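Where Do Our Plates Go? A Report on Sharing Dishes in Student Housing
Final project, Household and Community Studies

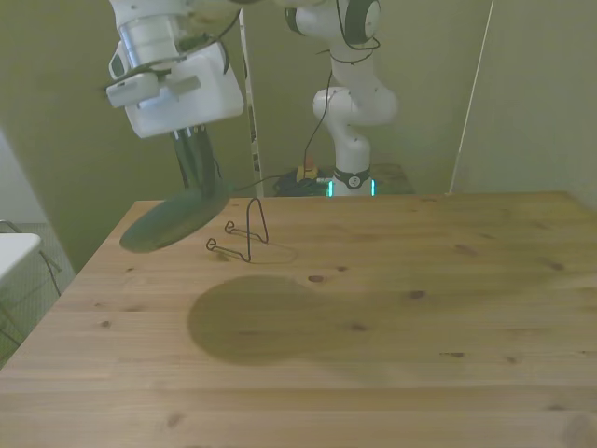

Thitima Khunthong

When I moved into Mazza House in July, I brought two bowls, a mug and one good plate that my aunt had wrapped in a bath towel for the trip. By the end of my first month I had the mug. I wasn't angry about it (well, a little), but I did begin to wonder how dishes travel through a building where so many people cook, and that wondering slowly grew into this project.

My question was a simple one. Do students take better care of dishes they own, or of dishes that belong to everybody? I had read some of the older writing on shared property, most of which is about pastures and fishing, and I wanted to see whether any of it held up in a kitchen with a slow drain and one working dish rack.

Mazza House has 200 residents. The kitchens on the lower floors keep a shared set of dishes, bought secondhand by the house, and on the upper floors people bring their own. This was wonderful luck for me, as I had my comparison ready made. The shared set came to 600 pieces when it was first put out, according to the house inventory, and I used that number as my starting point.

I handed out a short questionnaire on every floor and then sat down for longer talks with anyone kind enough to have me, which usually meant tea and sometimes meant dinner. Lungile Nel, who shares my kitchen, helped me rewrite the questions after the first batch came back, when we saw that "Do you wash up promptly?" gets a yes from absolutely everyone!

The answers surprised me. People with their own dishes washed them sooner, but they also hid them in bedrooms, where they tended to stay. On the shared floors the sink was fuller in the evening and yet the cupboards were hardly ever bare, and several residents told me they washed a stranger's pan simply to get at the stove. One called it "paying rent to the sink," a phrase I have grown very fond of.

There are weak spots in my work. I live on an upper floor, so my neighbors knew exactly why I was asking about plates, and I didn't visit during exams, when I suspect everything falls apart. I would also have liked to include Tomitz Hall, where dishes are signed out at a desk, but my request came too late in the term.

I would still recommend that the upper floors try a small shared set for one semester, with a shelf kept aside for things people love and don't want borrowed. My aunt's plate, I should add, came back in November with a slice of lemon cake on it.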